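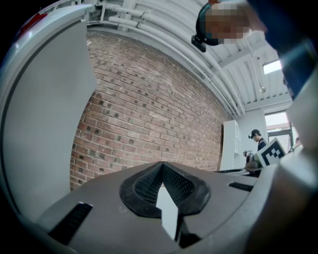 Drirnovura Brick Filler, Dalton Red

Home > Walls and Masonry > Fillers > Drirnovura

I get asked for this one more than anything else on the masonry shelf, so it's finally got its own page! Drirnovura is a ready-mixed filler for bare brick, and Dalton Red is the shade I'd point you to for red-brown walls with light grey mortar. You know the sort: nice regular rows, each brick sitting half over the one below, and then a great scatter of little dark round spots all over the faces where you'd like plain brick.

Before you buy, have a proper look at your spots. Some are holes and some are only marks, and from across the room I can't tell one from the other (I've been caught out on my own hallway). Poke a cocktail stick at a few. If it goes in, you want filler. If it doesn't, try a stiff dry brush and a bit of patience first, and keep your money.

What you get

One 100 ml tube with a long thin nozzle and a screw cap
2 plastic spreaders, one narrow and one very narrow
A little bag of brick dust for the finish

The nozzle is what sold it to me. Most brick fillers come in a tub, and by the time you've pushed the stuff into a small hole with a knife you've got a pink smear all round it that you'll be looking at for years. With this you put the tip right in, squeeze gently and back out as it fills. Leave it a touch below the surface, wait until it stops feeling tacky, then press a pinch of the dust on with your thumb. The dust takes the shine off and gives you that gritty look.

Does the colour match?

Near enough for me, but brick is a funny thing and there's never just one red in a wall. Try it low down in a corner and leave it overnight, as it goes on darker than it ends up. If your bricks lean more orange, have a look at the Farkas Terracotta instead. It's a stiffer mix and a bit harder to get out of the tube, though the colour is lovely.

Please don't use Dalton Red on the mortar lines! It'll look like a spot of ketchup. There's a pale grey in the same range for those, and it fits the same nozzle.

Using it

Brush or vacuum the holes out first. Loose dust is the usual reason a plug of filler falls out again. If the brick is very thirsty, a quick wipe with a damp cloth helps. I work along one row at a time and stick a bit of masking tape at the end when I stop for tea, otherwise I lose my place every single time.

It's for indoor walls and small holes only, the sort left by screws and wall plugs. Anything you could get a finger in wants proper repair mortar, and a cracked or crumbling brick wants somebody to come and look at it. It can be drilled again once it's hard, but don't hang anything heavy off a filled hole.

Ordering

Stock code 1694 won't find it, by the way, you need the comma: type 1,694 in the search box exactly like that (the website did it and I can't make it stop). Limit of 2 tubes per order until the November delivery comes in. You can collect from the Skiltham shop, and if you bring a chip of brick along I'll hold it up against the shade card with you.

Store the tube upright with the cap on tight. Frost ruins it, so please not the shed.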